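Notes from the Second Term of the Jultham Robotics Course

Posted Sunday evening, in Teaching

The second term of the robotics course at Jultham has now passed its midpoint, and several former students have written to ask how the project work has changed since their own year. I had intended to reply to each of them separately. It seems more practical to set the account down on this page, where the present group may also correct me if they wish.

The course remains a project course. Students work in teams for the whole of the term, and each team is responsible for one portion of a single shared task. In previous years the task was sorting parcels. This year we have moved to manipulation of small fittings: grasping, turning, pressing and releasing objects fixed to an upright surface. The change was proposed by the students at the end of last spring, and the department agreed to it on the condition that the equipment budget stay where it was. That condition has been met, with 2 items still on order from Trimatico.

Much of the early part of the term was given to planning. The teams were asked to write down, before touching any hardware, what would count as a successful attempt and what would count as a failed one. The first drafts were too generous. A knob that had been brushed by the gripper was recorded in one draft as a knob that had been turned. We spent a full session on the wording, and the version now in use fits on one page and is taped inside the cover of the logbook.

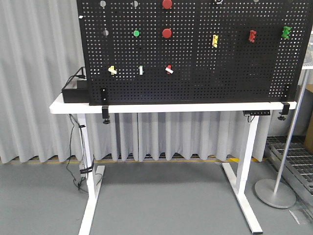

The assessment for this term rests on repeated attempts and on the record kept of them. Each team submits its log at the end of the working week, and I read all of them before the next session. The work is scored by type of fitting, and the differences are already instructive. The large red knobs were expected to be the easiest targets, and the teams have written the most confident predictions for them. The small green knob and the yellow, red and green clamps toward the right of the board are scored separately, as they ask for a different approach angle and a more careful closing of the fingers. I have asked that no team move on to the clamps until its knob results have been read by another team.

As of this week the combined log holds 1,182 attempts. Of these, 588 were judged successful under the written rule, or nearly half. I consider this a respectable figure for the middle of the term, and I have told the students so. I have also told them that the failed attempts must be described as fully as the successful ones. An entry that reads only "missed" is returned to its author.

The software side has been less even. One team built its planner on Nodon, the small scheduling library written by an earlier group, and found that its documentation had fallen behind the code. They have since rewritten the first two chapters of it — a service to whoever comes next — and this will be counted toward their grade. Another team chose to write everything afresh and lost the better part of two weeks in doing so. Their results are now improving.

The Rawat Prize will be awarded again at the close of the course. It goes to the team with the best written record, and the success rate is not considered. The final demonstration will be held in May and will consist of 100 consecutive attempts, divided equally among the teams, with the order of fittings drawn by lot that morning. Former students are welcome to attend. Seating is limited, and those who wish to come should write to the course address by the end of the preceding month.

Logs for the current week are due at the usual time. The revised scoring sheet replaces the one handed out at the start of term, and the old copies should be discarded.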